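Thirty-four demonstrations of one shelf

May 30, 2026

I have been driving the two-arm setup by hand for most of this month, and I said I would write up how it went once we had a set I was willing to train on. We have one now. It is smaller than I planned and I threw out more than I kept, so this post is mostly about that.

The task is called "stock the garden shelf" in our task list. The things on the table are grow kits and small containers of the kind you buy to keep on a windowsill. The arms have to pick them up from the tabletop and put them on the shelves of a small wooden rack. Either arm can take any item. There is no fixed order, and I don't care which item ends up next to which, as long as it stands upright on a shelf and nothing that was already there gets pushed off.

We do the driving with leader arms. You hold a pair of handles, the two arms on the table copy your joints, and you watch the work on a monitor. I sit with my back to the table on purpose. If I can see the table directly I start using things the cameras can't see, and then the policy has to learn from moves that make no sense from its own point of view. My first batch, back in October, was recorded while I was looking over my shoulder, and all of it had to go.

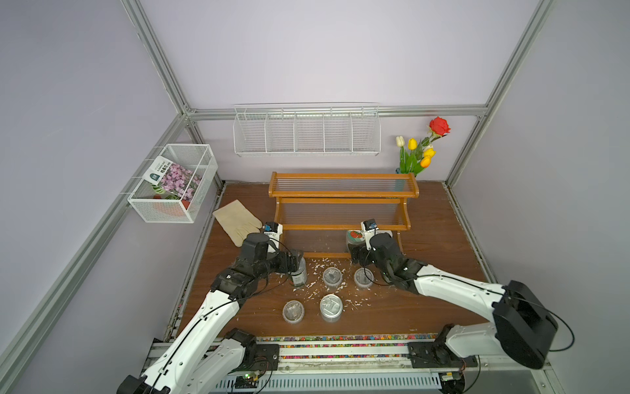
Filed under: Teleoperation notes

Working both arms at once was the part I had to practice. My habit was to finish with the left, park it, and then start the right. That gives clean recordings, but they are slow, and the model learns that one arm should always freeze. What I want is both grippers closing in on their own items at the same time, with a can on one side and a white container on the other, and neither arm waiting unless it has to. It took me a good week before I could do that without one hand drifting while I paid attention to the other.

The trick that helped was to stop thinking about hands. I pick a pair of items, I pick a spot on the shelf for each, and I move at the speed of the harder one. If the left item is easy, the left arm goes slowly. The recordings look a bit lazy, but the motion is smooth, and smooth is what trains well for us.

Clear cups were the worst items. Through a camera, a clear plastic cup on a wood-grain surface is mostly a rim and a few bright lines. I would lower the fingers to where I thought the wall was and either close on air or knock the cup over. For a while I wanted to drop them from the task. We kept them, and I changed the way I approach. I come in low and from the side, stop short, and let the wrist camera tell me where the rim is before I close. That short stop is now in every demonstration that has a cup in it. I expect the policy will copy the stop too, and that's fine with me.

Cans are easy to hold and hard to let go of. The gripper fingers are long, and if you open them wide between two items on the lower shelf you push both neighbors. I learned to open just enough to lose the grip and then back straight out. When I forgot, I marked the episode as failed, even if everything was still standing at the end. Chidubem Nnaji and I disagreed about this. Our compromise is that nudged neighbors are fine when the item stays on its shelf and the arm doesn't go back to fix it.

The other thing we went back and forth on was mistakes. Some people only keep perfect runs. I kept a few where I missed a grasp, backed off, and tried again, as long as the second try was good. A policy that has never seen a miss doesn't know what to do after one. But I don't want it to learn missing either, so I keep those episodes in a separate folder and control how often they get sampled.

The final numbers, for those who want them: 34 full demonstrations in the main set, 2 operators, and 5 recovery episodes in the side folder. I had aimed for 36 in the main set. The last two had a dropped camera stream that I didn't notice until I played them back, and I would rather be two short than patch them.

Playback is a step I used to skip. Now I watch every episode from both wrists before it goes in. It's boring and it takes about as long as recording. The overhead view makes almost everything look fine. The wrist view is where you find out that the gripper was covering the label the whole time, or that you came at the shelf from an angle where the front rail hid the item you were reaching for.

The lower shelf fills up first. I didn't plan that. It is closer to the table, so when I'm tired I put things there, and by the middle of a session the front row is crowded and every new placement has to be threaded between a can and a canister. The middle shelf is a longer lift, but there is more air around the spot you're aiming for. When I checked the early recordings I had favored the lower shelf so heavily that the model would have had good reason to ignore the other one. For the second half I wrote the target shelf on a card before each run and stuck to it.

The ribbed clear shelf panels are a small problem too. The grooves catch the light, and the bright lines shift as the wrist moves. As an operator I got used to it after a day. Whether the model does, I can't say yet.

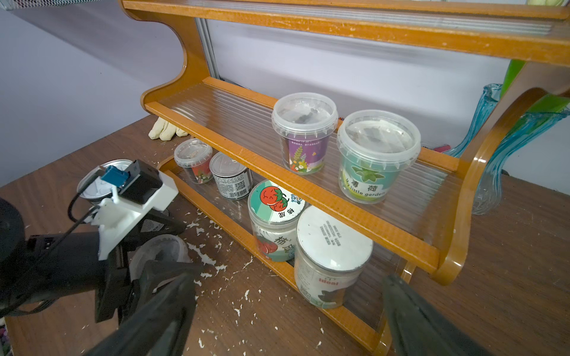
Ichikawa left a comment on the draft of this post, and I'm putting it in whole since it changed what I plan to do next:

I'd be careful with the card system. If the operator knows the target shelf before the run starts, you will see it in the first second of motion, because people lean toward where they're going. The model then picks up on your posture and not on the state of the shelf. Try giving the target after the grasp. It will feel awkward and the demonstrations will get longer, but the decision will land at the point where the robot has to make it. Also, please record some runs that start with the shelf nearly full. Everybody records from a clean start and then wonders why the thing falls apart near the end.

I think that's right on both counts. The leaning is easy to see once you look for it. In my own episodes the elbow comes up early whenever the card said "middle," well before the fingers have closed on anything. I went back through the set and it's in most of them. I'm not going to throw the set out over it, but the next batch will have the target called out after the grasp, by whichever of us isn't driving.

The nearly full start is harder, as it takes time to set up and most of the item positions need to change between runs. If I do it the same way every time, the model will memorize the layout. I'll try letting the second person arrange the shelf while the operator looks away, and see how many we get through in a session before we both get sick of it.

A few practical notes if you're doing something similar. Take a break before your hands get tired, since tired hands shake and the shake goes straight into the data. Set your gripper force once and write it down. And record a short note after each run while you still remember what went wrong. Mine are things like "left wrist too high" or "hesitated over cup," and they were more useful in playback than any of the automatic flags.

Training starts on the current set this week. I'll post the results whichever way they go, along with the first few runs from the new batch if we have them by then.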